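4.3 Objetos perfurados e o otimismo do estimador

A seção anterior pode ter deixado a impressão de que o nosso estimador de borda funciona. Funciona, desde que o objeto tenha a gentileza de ser opaco, fosco e imóvel em relação à câmera. Para medir o que acontece quando nenhuma dessas cortesias é respeitada, montamos o subconjunto Kerthorpe, com 395 episódios de aproximação a utensílios plásticos sobre mesa branca, dos quais 257 envolvem um escorredor verde-claro. A escolha do escorredor foi deliberada e, em retrospecto, um pouco cruel.

O método compara duas hipóteses de contorno a cada quadro da câmera de punho: a borda externa do objeto e qualquer outra curva fechada que se pareça com ela. No escorredor, a segunda categoria é generosa. O campo de furos, disposto em fileiras diagonais, oferece ao detector um contorno interno regular e bem contrastado, que ele adota com entusiasmo. Os reflexos na parede da bacia pioram o quadro, pois interrompem o gradiente no trecho em que a inclinação deveria ser estimada. A Figura 6 mostra os dois regimes de visada discutidos a seguir. 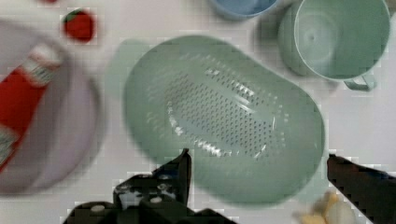
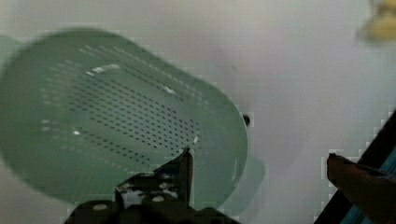
Figura 6. Vistas da câmera de punho com o escorredor. (a) Primeira imagem: objeto inteiro no campo visual, com outros itens sobre a mesa. (b) Segunda imagem: vista dominada pelo escorredor, com borrão de movimento e um dedo da garra sobreposto à borda.

No regime amplo, o erro dominante é de associação: o estimador encontra bordas demais e precisa decidir qual delas pertence ao alvo. Pratos e jarras são concorrentes naturais, por terem contornos curvos e largura aparente compatível. O filtro de cor resolve parte do problema, exceto quando o concorrente também é verde, situação que não havíamos previsto ao comprar os utensílios.

No regime próximo, a dificuldade muda de natureza. Restam poucos candidatos, mas a borda aparece duplicada pelo movimento e a própria garra oculta um trecho dela. A versão original, herdada do sistema Kasholm, tratava o contorno duplicado como duas bordas paralelas e planejava a preensão no espaço entre elas. Convém registrar que esse espaço não existe.

A correção proposta tem dois componentes. O primeiro é uma máscara cinemática da garra, projetada no plano da imagem a partir da posição das juntas, que exclui do ajuste os pixels ocupados pelos dedos. O segundo é uma penalidade de periodicidade: regiões com textura repetitiva recebem peso menor na votação do contorno. Os pesos foram ajustados em 2.000 quadros anotados à mão em janeiro, separados por episódio para evitar que quadros vizinhos aparecessem nos dois lados da partição. A primeira partição não tomava esse cuidado e produziu resultados excelentes, que não reportamos.

Com os dois componentes ativos, a troca entre borda externa e campo de furos tornou-se rara no regime amplo. No regime próximo o ganho foi menor, e a ablação indica que quase todo ele vem da máscara. A penalidade de periodicidade, que nos custou bem mais tempo de escrita, pouco contribui quando o borrão já apagou parte da textura que ela deveria penalizar.

Testamos ainda uma janela temporal de 100 ms, acumulando evidência entre quadros consecutivos. Ela estabiliza a estimativa em trajetórias lentas e atrasa a resposta nas rápidas, resultado que qualquer leitor teria antecipado e que nós preferimos confirmar experimentalmente. Nas avaliações da Seção 5 a janela permanece desligada.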